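Walked the whole of the gallery evening along the canal last night, from the Vesov end to the old tram shed. Posting a few notes while I remember which room was which.

Started at Hilness. Tímea Vincze has the front two rooms, mostly small gouaches of allotments and back gates. They are hung low, so you end up stooping. Prices on a typed sheet by the door, starting at 400.

The map they hand out is wrong, by the way. It puts Muvex on the north bank. It moved over the footbridge in January and the new door is next to the bike repair place. I went up and down twice before I asked someone.

Muvex had the biggest crowd. Dénes Győri was doing screen prints on the spot, up to 40 in the evening, and the queue went out onto the towpath. I got one of the heron. The ink needs a night to dry so they keep it for you and you go back with your ticket.

Food was better than last year. Two stalls by the lock, one doing flatbreads and one doing soup in paper cups. The soup one had run out by eight.

We use cookies to remember your preferences and to measure traffic. By continuing to browse you agree to our cookie policy. Accept / Manage settings

Mariann Szalai gave a short talk upstairs at La on how the canal buildings got their first studios. She had the rent book from the rope works with her and passed it along the rows. I had no idea the top floor had been a dance school in between.

Chairs ran out for that, so if you want to sit down next time, go up early. There is a lift - it is behind the coat rail and not signposted.

The tram shed was the last stop. Andor Bárány played accordion near the entrance and Krisztina Barta showed her big woven pieces at the back, where the light is poor. I would like to see them again in daytime. The shed is open afternoons until the end of the month.

Somebody on the door told me they had 1000 maps printed and were down to the last box before seven. It felt busy but you could still get near the walls everywhere except Muvex.

Next one is in the autumn, same route as far as I know. I will post the date when the organisers put it up.

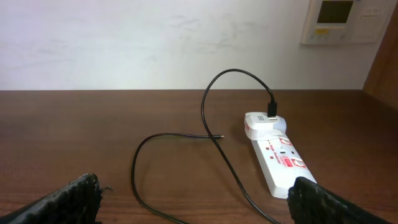

Also, for those asking about parking - the car park behind the lock is free after six, but the barrier end fills up first. I left mine by the school and walked down the steps, which took five minutes.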